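Tapas sin caja, cables sin dueño
Un mes ordenando Fladden, estantería a estantería

Empecé por las tapas porque me pareció lo fácil. En casa también empiezo siempre por ahí, por el cajón de los táperes, y siempre me pasa lo mismo: a los diez minutos estoy sentada en el suelo con las piernas cruzadas, rodeada de plástico, intentando encajar una esquina redonda en una esquina que es casi igual de redonda, pero no. ¡Ese casi! Hay gente que medita y gente que prueba tapas.

Fladden es la nave donde tengo mi mesa de trabajo desde hace tres años. Somos varios los que la usamos, cada cual con lo suyo, y en octubre decidimos (bueno, decidí yo y los demás no se opusieron con suficiente energía) que había que ponerla en orden antes del invierno. Tiene el suelo de hormigón pulido, gris, con esas aguas que lo mismo parecen mármol que una mancha de café antigua, y unas paredes blancas que agradeces muchísimo a las cinco de la tarde, cuando la luz empieza a irse. Es un sitio estupendo para trabajar y un sitio malísimo para guardar cosas, porque cabe todo. Cuando cabe todo, todo se queda.

Propuse en esta revista contar la limpieza y me dijeron que sí, siempre que no saliera otro artículo sobre doblar camisetas. Prometido, aquí no hay ni una camiseta.

El suelo, antes que nada

Mi primera equivocación fue comprar antes de mirar. Me fui a Arnen, la ferretería grande que hay camino de la estación, y volví con bridas, velcro, una canaleta adhesiva que todavía no he abierto y dos cajas con ruedas. Setenta y cinco euros. 75, sí, por no haberme dado una vuelta por la nave con un papel en la mano.

Quien me quitó la tontería fue Vilhjálmur Kragh, que montaba almacenes para teatros y se pasó una mañana a tomar café. Me escuchó el plan entero, las etiquetas de colores, los códigos, todo, y cuando acabé me preguntó por dónde se pisaba. Yo no entendí la pregunta. Me dijo que me olvidara de las baldas y que anduviera. De la puerta a la mesa, de la mesa al pilar, del pilar al enchufe. «Lo que tengas que saltar, eso va primero.»

Pues anduve. Y salté bastante.

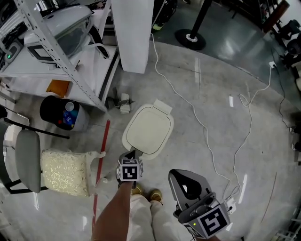
El problema de un cable blanco sobre un suelo gris es que se ve perfectamente, y por eso mismo dejas de verlo. Te acostumbras a levantar el pie. Llevaba meses levantando el pie en los mismos sitios, como quien se sabe el escalón flojo de casa de sus padres, y la primera vez que vino mi hermana a recogerme se enganchó con el primero que encontró y se enfadó conmigo (con razón, aunque tampoco hacía falta gritar).

Mi regla, después de muchas vueltas, quedó así: un cable puede estar en el suelo mientras se usa y ni un rato más, y si se usa todos los días en el mismo sitio tiene que ir pegado a la pared. Lo de colgarlos del techo lo descarté cuando pedí presupuesto. 1547 euros. Me reí en voz alta en mitad de la calle y me compré un bocadillo.

Lo que sí hice fue aprender a enrollar, que yo pensaba que sabía. Kragh enrolla alternando, una vuelta por delante y otra por detrás, de manera que el cable sale luego recto cuando tiras de él en vez de salir hecho un muelle. Tardé una tarde en cogerle el truco. Al principio te parece que tienes dos manos izquierdas, luego de repente la muñeca lo entiende sola y ya no puedes parar; enrollé los míos, los de los vecinos, la manguera del patio y el cable de la plancha de mi madre, que no me lo había pedido.

Para las alargaderas largas puse un límite de 20 metros. Todo lo que pasa de ahí acaba convertido en nido, lo guardes como lo guardes, y prefiero tener dos cortas que discutir con una larga.

También moví las sillas. Esto parece una bobada, pero una silla arrimada a una pared es una silla y una silla en medio del paso es un perchero, una mesita y un sitio donde apoyar «un momento» el taladro. Las de patas metálicas y respaldo acolchado pesan poco y se arrastran con el pie, así que cada una vuelve a su mesa cuando te levantas. Cumplimos la norma, diría yo, la mitad de las veces.

Vuelvo a las tapas

Decía que había empezado por ahí y que me pareció fácil. Conté las tapas porque en algún momento la cosa se volvió personal: 128. De cubos, de cajas de tornillos, de contenedores cuadrados con las esquinas suaves, de botes de pintura, de neveras de playa (¿quién trae una nevera de playa a una nave?). Las fui extendiendo boca arriba en el suelo, agrupadas por forma, y después paseé las cajas entre ellas como si fuera una fiesta de pueblo y hubiera que sacar a bailar a alguien.

Tengo algunas conclusiones que no le servirán a todo el mundo, pero a mí me han cambiado los domingos. La primera es que la lengüeta manda. Una tapa que lleva una pestaña plana para tirar de ella va a una caja que deja sitio para esa pestaña, y si no lo deja, esa no es su caja por mucho que el contorno coincida. Yo antes apretaba. Ahora miro la pestaña.

La segunda tiene que ver con el borde de dentro. Dale la vuelta a la tapa, busca la línea que recorre el perímetro y pásale el dedo: si está mordida o tiene pegotes, cerrará mal aunque sea la pareja correcta. Muchas de las que yo daba por perdidas solo estaban sucias, con polvo apelmazado en la ranura. Un cepillo de dientes viejo, agua templada, jabón, y a secar tumbadas. De pie se comban, sobre todo las grandes.

Y luego están las que no tienen a nadie. A esas les di un mes en una caja aparte, con un letrero que decía «última llamada», y la verdad es que aparecieron varias cajas viudas de gente que las tenía en el maletero del coche. Las demás se fueron. Me quedé con una, eso sí, redondita, que uso de bandeja para los tornillos mientras desmonto cosas, y me hace un servicio tremendo porque no se van rodando.

Sobre las cajas nuevas: compramos unas de Steinarsdóttir, todas del mismo modelo, que se apilan bien y cuya tapa se abre con una mano. No son bonitas. Tampoco son baratas. Pero si pierdes una tapa, sirve cualquiera de las otras, y después de mi experiencia con las 128 yo por eso pago lo que me pidan.

La estantería donde acaba todo

Lo que más miedo me daba era el metal blanco. Toda nave tiene una estantería de esas, de montantes perforados, con sus filas de agujeritos para poner la balda a la altura que quieras, y en toda nave las baldas están a la altura a la que las dejó quien las montó el primer día. ¡Nadie las mueve jamás! Y es una pena, porque el invento consiste justo en eso.

Yo me animé con un mazo de goma y una amiga sujetando. Fuimos de abajo arriba, vaciando una balda cada vez y no todas de golpe (lo de vaciarlo todo de golpe queda muy bien en las fotos de las revistas, incluida esta, y luego son las nueve de la noche y tienes el contenido de una vida entre tú y la puerta). Lo pesado lo quería abajo, lo de diario a la altura del pecho. Arriba del todo, cosas ligeras y aburridas.

Lo que me costó fue decidir qué se hacía con los aparatos que llevan cable. Si guardas el aparato por un lado y el cable por otro, al cabo de dos semanas tienes un montón negro en una esquina de la balda y nadie se atreve a tirar del primero. Si lo dejas puesto, cuelga por delante y se engancha con el de abajo. Probé bolsitas, probé ganchos en los agujeros del montante, probé a enfadarme. Lo que mejor me va es una tira de velcro que vive en el propio cable y no se quita nunca: enrollas, cierras y lo metes debajo del aparato o detrás, pero siempre en la misma balda. Sigue habiendo días de maraña, claro.

Y un aviso con las piezas pequeñas de colores vivos, esas que uno deja en el canto de la balda porque ahí las verá seguro. Se ven, sí. También se caen. Una cajita baja al fondo y adiós.

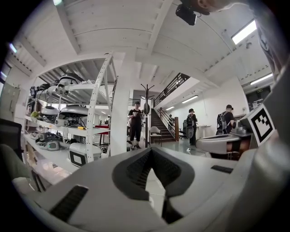 Lo que compraría otra vez

El velcro en rollo, sin dudarlo, del que se corta a medida. Las bridas de plástico las regalé, porque hay que cortarlas cada vez que cambias algo y yo cambio algo cada martes y cada jueves y cada vez que me aburro.

Los topes de balda de Kukine, unas piececitas que se encajan en el montante y evitan que las cosas lleguen al borde. Vienen en bolsa y sobran siempre dos.

Un mazo de goma decente. El martillo normal con un trapo alrededor no es lo mismo, deja marcas en la pintura y además hace un ruido espantoso.

La canaleta adhesiva sigue en su envoltorio, en la balda de arriba, con las cosas ligeras y aburridas. Si alguien la quiere, que pase por Fladden por la mañana y pregunte por mí, pero que levante un poco el pie al entrar, por si acaso.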